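4.2 House rules for taps, handles and other shiny things

Guilan Cao and Boris Michalík
27 July 2022
Last updated: September 2022
18 shares | 2 comments

I'll admit I came to this part of the work thinking the rules would be the dull bit. Boris had a draft of them pinned up at the Krajčí kitchen before we'd run anything, and I remember grumbling that it was longer than our method section (it still is, just). We ended up with 178 recorded sessions under those rules, and I now grumble when people skip them.

The one we argued over most is rule 6, on contact with fixed fittings. The Tremedico handbook we started from treats a tap like any other object, which is fine for a mug but a bit daft for something plumbed into a worktop! A mug moves when you get it wrong. A tap stays put, and the force goes into the wrist or the pipework. So our version says the operator names the fitting out loud before closing in, comes in at the slow setting, and stops if the wrist view no longer shows both the fitting and what's behind it. Figure 3 is the sort of view I mean, with the pipe, the lever and the worktop all there to be judged against each other. 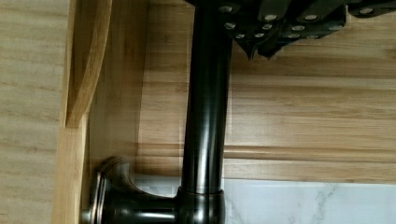 Figure 3. Wrist view at a dark bronze tap, with the gripper at the top of the pipe.

Glossy dark finishes get a paragraph of their own, rule 6b, and that one is my fault. A pale highlight down a nearly black pipe can look an awful lot like an edge when you're tired, and I'd misjudged a few of them before I owned up. We now ask the operator to check the base of the fitting as well as the pipe before any contact. Boris wanted matt tape on everything. I didn't, as people's kitchens don't come with tape on, and we settled on tape for training days only.

Levers are rule 7. You may push one, but you may not pull on it, and the water is shut off at the valve first. Of the 178 sessions, 123 involved a fixed fitting of one kind or another, and every one of those has a signed sheet saying who shut the valve and who opened it again. The sheets are kept in the Loleck folder with the session logs, filed by session number.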